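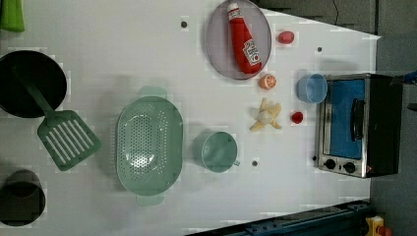
Do you really need a colander in a play kitchen, a reader wanted to know after my last post, and couldn't a kid just use a bowl? Well, sure, a kid could. Mine had a bowl for two years and got along fine. But then the colander came into the house and the bowl went under the couch and stayed there, so I have my answer!

Play Kitchen, Part Two: Pans, Plates and the Ketchup
Posted Thursday, October 29, 2020

Welcome back to the toy kitchen pages. Part one was all about the stove and the shelf, and it got a lot more mail than I expected (thank you, and yes, I still owe some of you the shelf measurements). Now we're on to the small stuff, the things that get cooked in and eaten off of and stepped on.

The mint green pieces
An oval colander with a little handle at each end, and a mug in the same color. I'm a sucker for mint green. The mug has been used for coffee, soup, "hot juice" and one very long game of veterinarian. The colander mostly drains yarn, because yarn is spaghetti at our house, and if you cut it too short you will be told so.

The frying pan
Round and black, and the hardest-working thing in the toy bin. We had a tiny pan before it, the kind that holds one egg and nothing else, and it was a constant source of trouble when two cooks both wanted eggs. Go bigger if you can. A pan with some room in it turns into a pizza pan, a cake pan, a drum and a steering wheel.

The spatula
Green, with slots and a good long handle. I used to think short handles were better for small hands, but the long one gets picked every single time - I guess it looks more like the one I use. It's also the piece that goes missing the most. Check inside boots.

The plate
It's a sort of lavender gray, a color I would never have picked out and now like best of all. We started out with a matched set from Cosness and we're down to odds and ends, which is fine with me. Odd plates look more like a real cupboard anyway.

The ketchup
Red bottle, white cap, and easily the star of the whole collection. Everything gets ketchup. Pancakes get ketchup. I asked for a cup of tea in February and that got ketchup too. If you're buying for somebody else's kid and have no clue what they already own, get a toy condiment. I have never seen one go over badly.

The little round red thing
Tomato slice, says one of my kids. Radish, says the other. I've stopped voting. It goes in sandwiches either way.

Where it all came from
Mostly in bits. A good chunk was in a box lot I picked up at the Soseser swap meet, 85 pieces for 10 dollars, and half of that was food I couldn't identify. The rest came from birthdays and from the Sotiropoulos thrift store on the way home from swim class. They keep the play food in a bin by the door, so bring patience and maybe a snack.

Washing
A few of you asked. Plastic pieces go in the sink with warm water and dish soap, then onto a towel overnight. I tried a bottle of Drarutex on some old crayon marks and it worked all right, but the smell hung around, so I'm back to baking soda and an old toothbrush. Check bottles with caps before you dunk them. Water gets inside and then you've got a ketchup that drips on the rug for a week.

Storage
One shallow bin for dishes, one for food, and that's my whole system. I tried sorting by color once. It lasted until lunch. The bins slide under the bench, and the pans sit on top of everything because they're always the first things out.

Next up is the play food itself, including the great felt pancake project. If you've got a toy colander story, or a radish opinion, the comments are open.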